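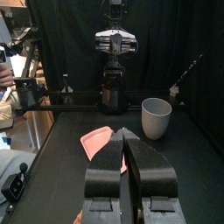 Report to the Caron Fund, second installment
April 14, 2024

**Juvbridge Mill Records: cataloging and storage**

Work since the last report has gone mostly to plan, apart from the shelving, which is covered below.

**Cataloging.** The wage books and the order ledgers are finished through 1980, the last year the mill kept them by hand. We have 2000 entries in the catalog. Each entry gives the volume, the dates it covers, the department, and its condition. The dye house ledgers took longer than we allowed for. Several clerks used their own abbreviations for colors, and the key we were counting on covers only the later books. Where we could not work out an abbreviation we copied it as written and flagged it.

**Storage.** The 12 metal cabinets from Grastine arrived in February. Three had bent doors and were replaced at no charge. The shelves inside are an inch shallower than the drawings showed, so the largest ledgers can't lie flat in them. Those are staying in the front room under cotton covers until we settle on something else. We have asked for a price on two flat-file units and will send it when it comes.

**Damp.** The north wall of the basement is still reading high after heavy rain. The gutter on that side was cleared and one downspout was refitted, and the readings dropped but not to where they should be. Nothing from the collection is kept against that wall. We'd like to run the dehumidifier through the summer before asking for money for drainage.

**Public access.** The reading room opened for two afternoons a week. Most visitors are looking for relatives in the wage books. The Dikonau school has asked for a set of copied pages for a local history unit, and we said yes.

**Spending.** Supplies are under budget and freight is over, because the replacement doors meant a second delivery of hinges and locks that we had to collect ourselves. The full statement is attached. We request permission to move the unspent supplies money to the flat files.

**Next period**

- Finish the nine boxes of loose correspondence
- Recheck the flagged dye house entries
- Post the wage book index online
- Get a second opinion on the north wall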